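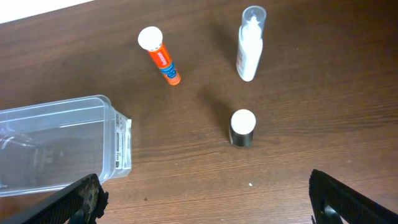 A robot's view of a table, from a small camera near its gripper. The two black shapes at the bottom are its fingers.

How does a robot learn to tidy up?

Published Sep 7, 2022

If someone asks you to put a bottle into a box, you don't have to think very hard. You look, you reach, you pick up the bottle and you put it in. You have been practising this sort of thing since you were a baby.

A robot has not been a baby. When it is switched on for the first time it knows nothing about bottles or boxes. Somebody has to teach it, and one way to do that is to give it a lot of examples.

What is an example?

An example is a record of a job being done once, from start to finish. It has two parts.

The first part is what the robot sees. The camera takes many pictures every second, a bit like a film.

The second part is what the robot does. While the camera is running, a computer writes down where the arm is, which way it is turning and how far apart the fingers are.

When you put the two parts together, you can match each picture to a movement. When the bottle looked like this, the arm moved like that.

Who moves the robot?

At the start, a person does. At the Plament workshop, where the robot is called Belum, the person holds a pair of handles. If they move the handles to the left, Belum's arm goes left. If they squeeze, Belum's fingers close. It feels strange at first, like writing with your other hand. Most people need a few days before they can do it smoothly.

The person tries to do the job the same sensible way each time. They don't wave the arm about or stop for a rest in the middle, as the robot might learn to do that too.

Why is the camera so low down?

There are other places to put a camera, such as on the ceiling. A ceiling camera sees the whole table, but the arm often gets in the way just when the fingers are about to touch something. A camera near the gripper moves along with the hand, so it gets a close look at whatever the hand is reaching for.

Things can look odd from there. Look again at the orange tube and the white bottle at the top of the picture. They seem to lean over, but they are standing up. The camera is looking down at them from an angle. You are used to this and your brain sorts it out for you. The robot has to get used to it by seeing it many times.

Clear plastic is another puzzle. You can see the wood of the table through the walls of the container on the left. A computer has to learn that there is a container there, even though part of what it sees is table. The pale shiny lines along the edges are a useful clue.

How many examples does it need?

That depends on the job. For its first job, Belum was given 80 examples. It could do the job only if everything was in nearly the same place each time. If the bottle was moved a hand's width to the side, the fingers closed on air.

By the end of July there were more than 2,000 examples, and the bottle could be almost anywhere within reach.

It also matters that the examples are different from each other. Between one example and the next, a person moves the things on the table. They might swap a tall thing for a short one, turn the box round, or change the lights. If the table always looked the same, the robot would learn about that one table and nothing else.

What about mistakes?

Some examples go wrong. A bottle gets knocked over, or the person squeezes too soon. Someone watches the recordings afterwards and puts the bad ones in a separate folder. In one batch of 799 recordings, 90 were taken out.

A small slip is sometimes kept. If the fingers miss and the person calmly tries again, the robot can learn how to try again as well.

What happens next?

The examples go into a computer program called Jacquet. It looks at a picture, guesses which way the arm should move, and then checks its guess against what the person did. If the guess is wrong, it changes itself a little and has another go. It does this over and over again, often all night.

After that, the person lets go of the handles and Belum tries the job alone — with someone standing next to the stop button.

Try it yourself

You need a friend, a cup, a box and a scarf. Tie the scarf over your friend's eyes. Now tell them how to put the cup in the box, using only the words left, right, forwards, back, up, down, open and close. Count how many words it takes. Then move the cup and start again.

Words to know

Gripper: the part of a robot that holds things, like a hand.
Example: a record of one job, with pictures and movements.
Training: the time when a program learns from its examples.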